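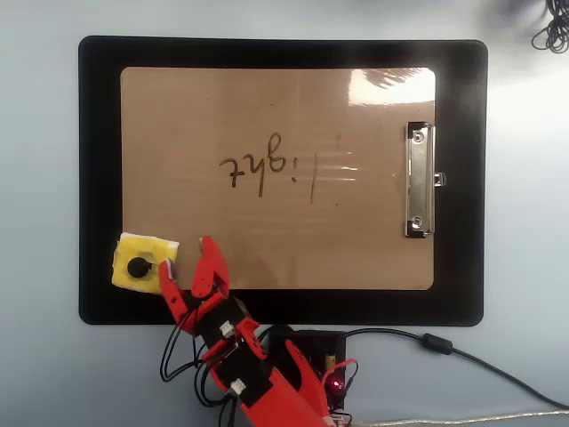
5 comments · 1 min read · 2 shares

tubeshelf
Has anyone ordered labels from Stockdale? 200 cost me less than a single roll from Kasberg.

marl_77
I did in July. The glue let go in the garage within a month. I went back to Kasberg.

tubeshelf
Mine are going indoors, on boxes of Mullard tubes.

pennyrow
Then Stockdale is fine. I've done 1,099 jars with them and lost maybe two.

marl_77
Jars are glass. Cardboard is different.

pennyrow
Half my shelf is cardboard. Same result.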